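# Writing cell rules for a two-arm table that people will follow

Most rule sheets for small robot cells are no use. I've read plenty, including the one we inherited at Arnham, which ran to 39 clauses and had been signed by people who couldn't name four of them. A signature proves somebody owned a pen.

The steps below are how we rewrote ours. They won't replace your risk assessment, and if a supplier tells you that a "collaborative" arm means you can skip one, find another supplier.

## 1. Throw out anything you can't check

Go through the old sheet and ask of each rule: could a stranger walk up and see whether it's being kept? "Take care near the arms" fails. "Both arms parked before hands go past the table edge" passes. We lost more than half the sheet this way and I don't miss any of it.

## 2. Write down what the lights mean

Don't assume. Makers disagree about colours, firmware updates change them, and two arms on one bench may not be set up alike. Look up each state in the manual for your version, test it, and tape the list to the bench. A light is still only a hint — the rule for reaching in should depend on the stop button being pressed.

## 3. Fix the object list before the run

Name every item allowed on the table and where it starts. Anything else stays off, including mugs and phones. If glass is on the list, say so in bold and say who clears it up if it breaks.

Kitchen items deserve more suspicion than they get. Handles stick up higher than you planned for, and a spoon lying flat can end up under an arm without anyone thinking of it as an obstacle. Set your approach heights from the tallest thing standing, measured in place.

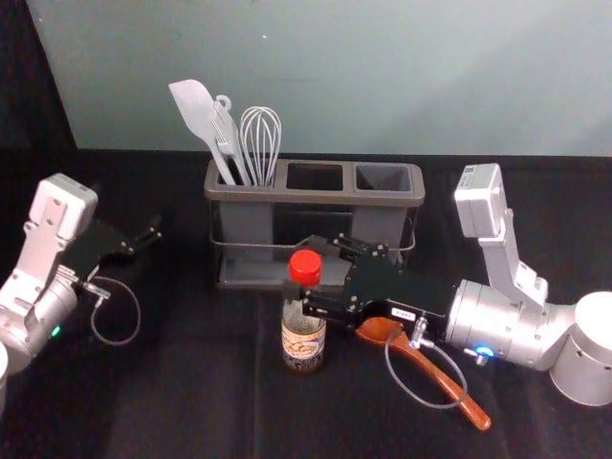
The same goes for cables. Move each arm through its full reach at slow speed and watch the loop at the gripper the whole way. If it can touch an object or catch a handle, shorten it or clip it back, then do the slow pass again.

## 4. Log stops, including the dull ones

The Tatevis log had 1033 runs in it and 61 stops. I don't believe the second number. People press reset and carry on when the form takes longer than the fault, so ours is now one line: time, arm, what was on the table.

## 5. Put a date on it

Ours says 29 August 2019, and the sheet lapses after a year. Change a gripper, a cloth or an object and it lapses that day. Expect grumbling about this one. Leave it in.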